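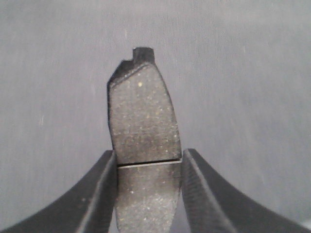 Cathal Flanagan wrote in the margin of last week's quiz that friction "is just the stuff engineers try to get rid of," and lost no points for it, as the question was on something else. He may have them back if he can get out of the lecture hall on a floor with no friction.

Physics for People Who Were Told There Would Be No Physics
Handout 8: Friction
Revised 11/22/18

Bring this to class. Copies left on the radiator are not considered brought.

1. What we mean by the word

Friction is the force between two surfaces in contact that resists their sliding past each other. It acts along the surface. The normal force acts straight out from the surface. Students mix these up every year, usually in ink.

There are two kinds you need:

Static friction: nothing is sliding yet. It matches your push, up to a limit.
Kinetic friction: things are sliding. For our purposes it stays the same whatever the speed. Your purposes may become more complicated if you take the next course.

2. The rule

Friction = (coefficient) x (normal force)

For static friction this gives the largest value available, which may be more than the value you are getting. A bookcase you are leaning on gently is pushing back gently. If it pushed back with all it had, it would run you over.

Notice that contact area does not appear. Lay a brick flat or stand it on its end and, in this simple model, the friction is the same. People find this offensive. There was a small uprising over it in July, in the summer section, and the rule survived.

3. Worked problem: the Faddale piano

A crate is pushed across a level floor in the town of Faddale. The normal force is 200 newtons and the coefficient of kinetic friction is 0.3. Find the friction force.

0.3 x 200 = 60 newtons

Yes, it is a very light piano. The class before yours asked too.

4. Where the energy goes

Rub your hands together. They warm up. The energy of motion has become thermal energy, and you will not be getting it back in a useful form. A car slowing down with its brakes does the same thing on a larger budget: pads press on a spinning disc, and the car's motion ends up mostly as heat.

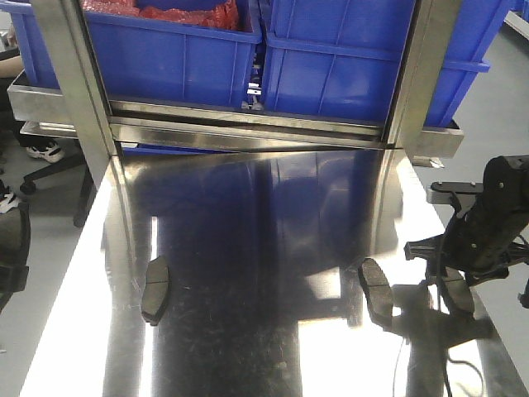
Photo: Skanen Picture Desk. Used with permission.

A good brake material has to grip well when cold, grip well when hot, and wear away slowly. These wishes do not get along, so every pad is a compromise. The same goes for shoe soles, and for the chalk I have been issued.

5. Problems (due at the start of class, by which I mean the start)

Problem 1. A sled on the Karaki hill moves at constant velocity down a slope. What is the net force on it? If your answer is longer than one word, reread Handout 3.

Problem 2. A box needs a 13 newton push to start moving and an 8 newton push to keep moving at constant speed. Which number goes with static friction? Explain to a reader who is tired.

Problem 3. Read the Kosero chapter on lubricants, skipping the history of whale oil unless you like that sort of thing. Why does a film of oil change the coefficient so much?

Units on everything. A bare 60 could be newtons or geese.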